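Moleo: a two-armed tidying robot, built in a shared workshop
Zastmont College, engineering project report

Summary

Moleo is meant to pick small things up from around a home and hold them without dropping or crushing them. I built the first gripper on a bench at the Wike workshop and did nearly all of the arm training in a simulated house, where a bad grab costs nothing and you can start again straight away. This report covers the gripper, the simulated house, the wrist view and the grip tests, plus the things I would do differently. I had a brilliant time with it and I hope some of that comes through between the tables in the appendix!

The hardest part was the wrist view. A camera sitting behind the fingers sees a lot of the gripper and not much of anything else, and if the arm has come in at a slant the program has to work out which way is up from whatever wall or cupboard happens to be in front of it.
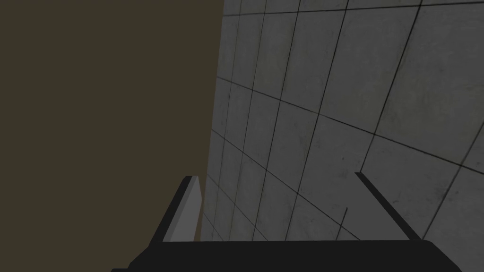

My first version of the software (I call it Tetska, and it has grown to 507 lines) simply assumed the floor was at the bottom of the picture. This was fine while the arm stayed level. As soon as the wrist rolled, Tetska treated the gaps between tiles as the edges of objects and tried to close the fingers on them. I spent a whole evening certain the fault was in the motor code.

The fix was to pass the angle of every joint to the program along with the picture, so it knows how far the wrist has turned before it looks for anything. I also taught it to recognise its own fingers and ignore them. With the fingers open and nothing between them, the right answer is "nothing here", and it took a surprising amount of work to get that answer reliably.

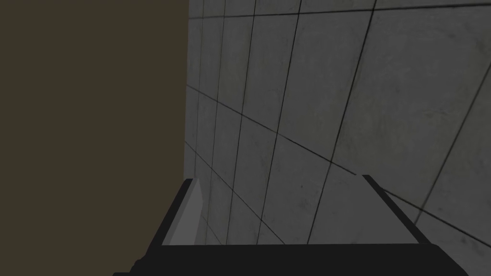 Nima Kiani
Engineering project, spring term. Bench work at Wike, simulation at home.

The gripper

The real gripper has two flat fingers that slide towards each other and stay parallel. I cut the first pair from aluminium sheet and they were far too bendy, so the second pair is thicker and has a folded edge along the back. The pads are cut from an old bicycle inner tube, glued on and trimmed with a craft knife. They look awful and they grip beautifully.

One motor drives both fingers through a pair of racks and a small gear. I had planned to use a separate motor for each, but with one motor the fingers always meet in the middle and there is much less to go wrong. The racks were printed on the workshop machine in June. My first set jammed because I had left no room for the plastic to swell, and filing the teeth by hand put it right — slowly.

The gripper in the simulator is a simpler shape than mine. It opens to the same width, and I matched the closing speed by timing the real one with my phone.

Grip tests

I wanted a test object that was awkward in an ordinary household way. The simulated one has a short orange body and a wide brown cap that sticks out above it, so the fingers have to close on the body, under the cap. Go in too high and they meet the cap first, and the whole thing tips over.

I logged 179 attempts. The early ones were mostly too high, as you might guess. Things improved a great deal once I made the arm pause just before closing and look again, because by then the object is close and the edges of the body are much easier to find.
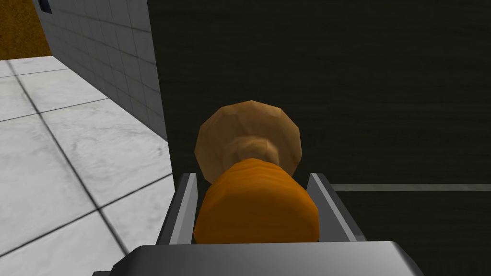
Closing force was the other setting I fiddled with for ages. Too little and the object slid down when the arm lifted; too much and the simulator pushed it out from between the pads like a wet bar of soap. I ended up raising the force in small steps until the fingers stopped moving, then adding a tiny bit more. The same method works on the bench gripper with a plastic spice jar, and I was so pleased the first time that I did it over and over until the motor got warm.

Working near furniture

Picking something up in an open room is one job. Doing it close to a big cupboard or under an overhang is another, because the elbow wants to swing out exactly where the panel is. I added a rule that keeps the forearm clear of any large flat surface, and let the wrist do more of the turning. The other arm can stay where it is with its gripper open while this goes on. Moving both at once is on my list, and I haven't solved how they should keep out of each other's way.

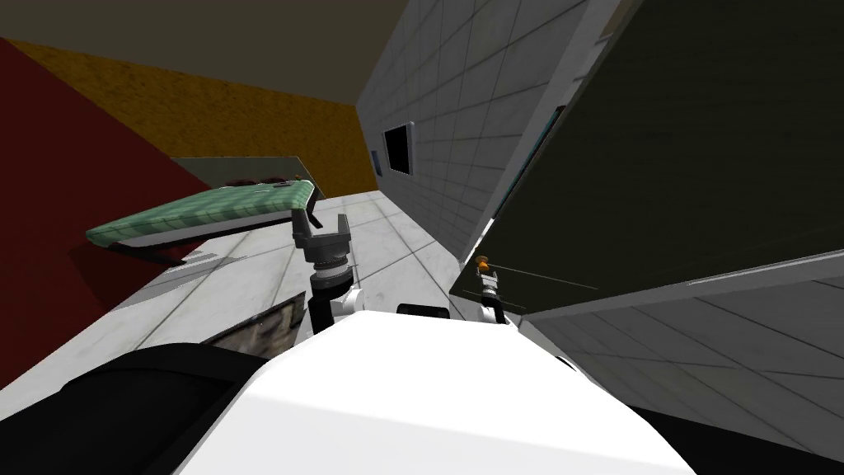
Morenike Obi: Have you thought about letting the free arm do the looking? If its wrist camera can see past the panel, it could tell the first arm how much room there is. You'd need to line up the two views, but you already have the joint angles for that.

I hadn't, and I've started on it. Lining up the two views is going well in simulation. On the bench it will have to wait for a second arm, for which I currently own one motor, a bag of bearings and a very nice length of aluminium tube.

Things to change next time

Label the cables before fitting them. Leave more slack at the wrist. Write the self-check for the fingers first and the grabbing afterwards. Save the settings with every test run, as I lost the notes for a good batch of early attempts and had to repeat them.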